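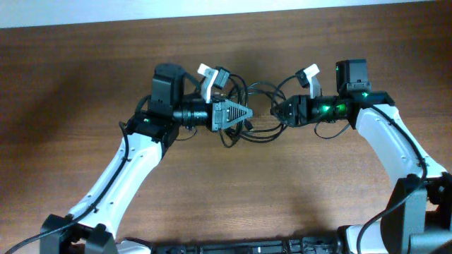
How long does it take to oil a tabletop? The tin says 8 hours between coats, which in my kitchen means Sunday, then the following Sunday, and then whenever the guilt sets in.

I have been thinking about tables all weekend. This is what February does. Other people have affairs or take up bread.

It began with a ring. Not a jewel, a mug ring, pale, the size of my big mug and right where I put my big mug, so the investigation was short. I rubbed it with a cloth. I rubbed it with mayonnaise, on the advice of my aunt, and the kitchen smelled like a deli until bedtime. The ring came up beautifully moisturized and otherwise as before.

So on Saturday I went to Stundside for oil. They sell 9 kinds. I stood in the aisle reading the backs of tins next to a man who was also reading the backs of tins, and we each waited for the other to know something. In the end I took the Trondent because it had a picture of a walnut on it and my table is, I think, walnut-adjacent. The man took the one I put back.

Ro-un Cho from upstairs came down to look at the ring. Ro-un refinished a whole dresser once and has been a consultant ever since. The verdict was that I'd have to sand the entire top, all of it, or I'd have a clean circle in a dirty table, and then I'd miss the ring. I said what if I bought a trivet and put it over the spot. Ro-un looked at me for a while and went back up to get the sandpaper.

We did it with the window open, in coats. You go with the grain. I was told this four times. Sanding is very boring for twenty minutes and then for a little while it's the best thing you've ever done, and then your shoulder goes. I found a line of ballpoint pressed into the wood near my chair, part of a phone number by the look of it, from the years when I wrote things down on one sheet of paper like a savage. I was sorry to sand it off. I have no idea whose number it was. Probably the dentist's.

First coat went on after lunch. The color came up all at once, much redder than I remembered, with the dark streaks showing again — I'd had that table for years and had apparently been eating off the dull version. Ro-un said "well, there you go" and took the rest of my good crackers.

Then came the hard part, which is not having a table. I ate supper standing at the counter. I had nowhere to put the mail, so I opened it. I owed the water company money. I did the crossword against the refrigerator door and the pen quit, as pens do uphill.

Went down twice in the night to touch it. Tacky at eleven. Tacky at two. There's now a fingerprint by the back edge, which I intend to blame on Ro-un.

Second coat next weekend if the weather lets me have the window open. I should also get coasters. I looked some up and there is a cork set and a felt set and I closed the laptop.

Shoulder bad. Bed.

Print this entry
E-mail this entry to a friend

3 comments

Cheon wrote:
The fingerprint will sand out between coats if you use something really fine. Ask me how I know. Also wipe the extra oil off after fifteen minutes or it stays sticky for a week.

Mesex wrote:
My mother swore by mayonnaise too. We had a very shiny ring.

Cheon wrote:
And lay the oily rags out flat outside to dry, don't ball them up in the trash! They can catch fire all by themselves.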